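How to Wash and Dry Heavy Bedding at Home

By Socorro Betancur

My grandmother washed every blanket in the house each March, whether it needed it or not, and I grew up thinking this was simply what people did when the weather turned. I still do it. Over the years I've ruined one wool throw, stretched out a cotton coverlet so badly it would have fit a hay wagon, and flooded the laundry room twice, so I like to think I've learned a thing or two that might save you some trouble!

These steps are for the ordinary stuff most of us sleep under: printed cotton blankets, polyester fleece, quilts that aren't antiques, and thin comforters. If you have real down or something your great-aunt stitched by hand, please go slower than I do and read up on it separately.

Before you start

Find the care tag and read it. I know, I know. But a tag that says "dry flat" means it, and my poor wool throw is the proof (it now fits the cat). If the tag has washed away to a blank little ribbon, treat the blanket as delicate the first time and see how it comes out.

Next, check that your washer is big enough. Push the dry blanket in loosely, without packing it. If you can still lay your hand flat on top of it with some room to spare, you're fine. If you have to lean on it to close the lid, take it to the laundromat. I use the one on Mamani Street, where the big front loaders are, and I bring a book.

Shake and spot-treat

Take the blanket outside and give it a good hard shake, or two people can each hold an end and snap it like a sheet. You'd be amazed what flies out, crumbs and hair and once, in our case, an earring I'd given up on.

Then spread it out indoors somewhere with decent light and go over it slowly, one side and then the other. Prints are sneaky about stains, especially busy ones, so run your palm over the fabric as well as looking. Anything stiff or tacky is a spot.

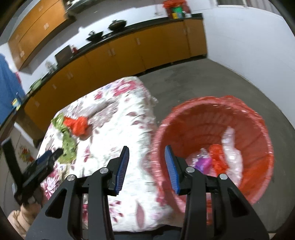 Dab each spot with cool water and a drop of dish soap, and work it in gently with your fingers or a soft toothbrush. Let it sit 15 minutes. Don't scrub hard on a printed fabric, as you can lift the color along with the stain and end up with a pale patch that bothers you forever.

If you've never washed this one before, test the color too. Wet a corner, press a white washcloth on it, and look at the cloth. A faint tint means cold water and a load all by itself.

Washing

Use cool or warm water, the gentle cycle, and less detergent than you think. I use half of what the cap suggests. Thick fabric holds on to soap, and soap left behind is what makes a clean blanket feel stiff and a little sour by summer. I skip softener altogether and put a splash of white vinegar in the rinse, a habit I got from my grandmother and have never seen a reason to drop.

Stop the machine halfway through if it lets you, and move the blanket around. They love to wind themselves into a rope on one side, and then the whole washer starts walking across the floor. Run a second rinse at the end. It's worth the extra water.

Drying

On a line, fold the blanket over two parallel lines if you have them, so the weight is shared and no single crease has to hold it all. Keep bright prints in the shade, or hang them with the wrong side out. Turn the whole thing after a couple of hours.

In the dryer, go low and take your time. Pull it out every half hour, shake it open, and put it back the other way around. A couple of clean tennis balls help keep the filling in a comforter from clumping.

Leave it draped over a chair back or a railing overnight before you fold it. The seams and hems are always the last part to dry, and they will feel dry well before they are.

Putting it away

Fold loosely and store it in a cotton pillowcase, which lets the air through. I tuck the matching sheets in with it, so when the first cold night comes I only have to grab one bundle and go make the bed.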